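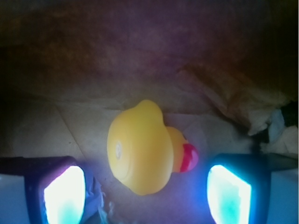 Duck between the fingers, pads lit, not held.

Relining the paper bin and checking the pads on a pick cell

Written by Yi-an Ok for the Ondley bench, with a lot of help from Aqeel Afridi

Most of what goes wrong on our little pick cell goes wrong in the bin, or on the two finger pads, and both can be put right in a morning if you take them in a sensible order. I've done this job often enough now that I could probably do it half asleep, but I still keep this page open on the bench, and I'd encourage you to do the same (I once skipped the cable step and had to start over, and I was not good company that day).

What you'll need

A roll of brown kraft paper, the heavy kind
Black cloth tape
A soft lint-free cloth
The hex keys from the top drawer
A dry paintbrush for crumbs
The cell notebook and a pencil

Step 1. Park the arm and make it safe

Send the arm to its park position from the pendant, wait for it to settle, and then press the stop. Hang your tag on the button so that the next person through the door doesn't helpfully release it for you. Dae-han Noh wrote our tag rules and they're short: your name, the time, and what you're doing.

Step 2. Clean the pads

The pads light from the inside, so turn the lights off from the pendant before you start wiping. Fold the cloth into a small square and wipe from the base of each pad toward the tip, turning to a clean side for every pass. Please don't use any cleaner on them, even the mild stuff - it leaves a haze, and the haze spreads the light and washes out your view of whatever you're trying to pick up. When you're happy, turn the lights back on and check both pads from straight ahead.

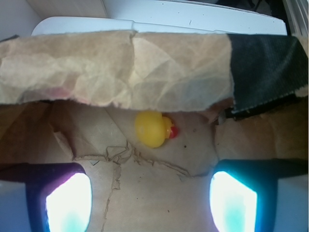

Liner wear is the thing I'd most like you to get a feel for, as it's easy to leave a liner in for too long. Creases are fine, and I even like a few of them, but a tear is another matter. Look at the ragged edge running across the floor just below the duck, and the long crack heading down from it between the fingers. A raised lip like that can catch a fingertip, and a small toy can get its edge tucked underneath, so once you find one it's time for new paper. Check the hanging flap as well while you're there, and press any loose part back against the wall.

Step 3. Change the liner

Peel the tape off slowly and lift the old paper out in one piece if it will let you. Brush out the crumbs. Cut a new floor sheet a good hand's width bigger than you think you need, crumple it into a ball, open it out again and smooth it down with your palms. Crumpled paper bends into the corners much more kindly than fresh paper off the roll.

Then do the walls, folding the top over to make a rim. Tape the rim as you go and press each piece down hard with your thumb. 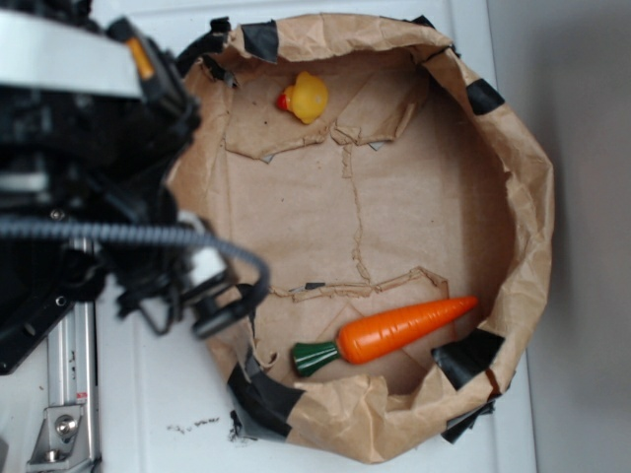 Once the rim feels firm all the way around, run a finger along the inside and make sure no tape has its sticky side showing. Deok-su Son likes to leave the new liner alone through lunch and press the tape down a second time afterward, and I've come around to his way of doing it.

Step 4. Check the cable and the bolts

Follow the cable with your hand from the gripper back along the arm. It should have enough slack for the wrist to turn all the way in both directions without pulling. Try the bracket bolts with a hex key, snug and no more.

Step 5. Run the short test

Clear your tag, release the stop, and put one toy in the middle of the floor. Run 100 picks at slow speed and stay with it for the first 14, with your hand near the stop. If the fingers brush the paper on the way down, raise the pick height a touch and start the count again. Write the final score in the notebook, along with the pick counter. Ours read 2,286 when I did the April change, so you'll have something to measure your own liner against.

If the score is poor, go back to the pads first. If they're clean, look for a lifted patch of floor, and if that's flat too, come and find Aqeel or me and we'll go through the pick height with you.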